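4.2 Block tidying on the bench

Before kitchens, blocks. Single arm with a plain rod, coloured plastic shapes on a wooden board, task is pushing only. 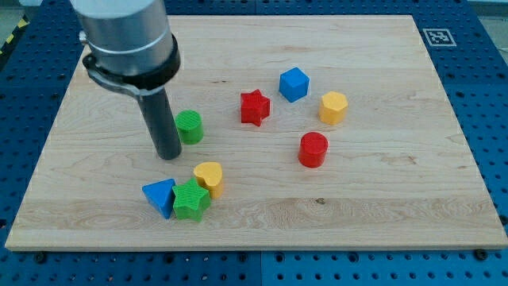
Fig. 4. Bench set-up, rod tip near the green cylinder.

We logged 1653 pushes over February. 171 ended with the wrong block moved, mostly where shapes were touching. Akl and Riis scored them seperately. Clearing a real worktop is still some way off, in our veiw, and the Homenstead trials (section 5) say much the same.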